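Budgeting the second arm

Cinus quotes its two-arm benches as a single line item. Vaida Lūse, who plans equipment purchases at Flumstead, splits that line before it reaches finance — arms, grippers, cabling, spares.

Grippers get the closest reading. Fingers wear, and she allows 15 per cent of the hardware figure for replacements.

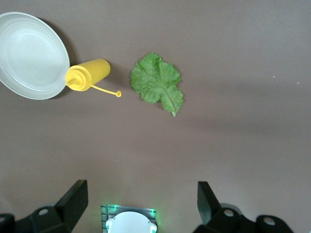
Gripper open over the bench, with plate, squeeze bottle and lettuce leaf.

Bench area is the second cost. Sandwich work takes up more table than most buyers plan for, and cable runs need their own allowance.
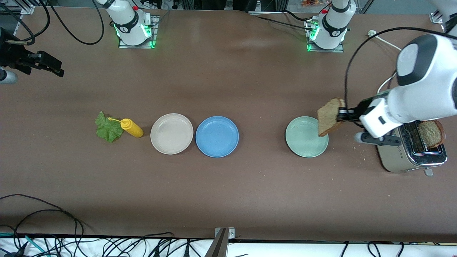 Lease or purchase

Britmont leases over two years. Lūse's threshold for buying outright is some 200 operating hours a month; below it, she leases and keeps the labour budget whole.

Comments

paulauskas_m: Does the 15 per cent cover freight?

T. Orr: We budgeted nothing for cable management. Regretted it by September.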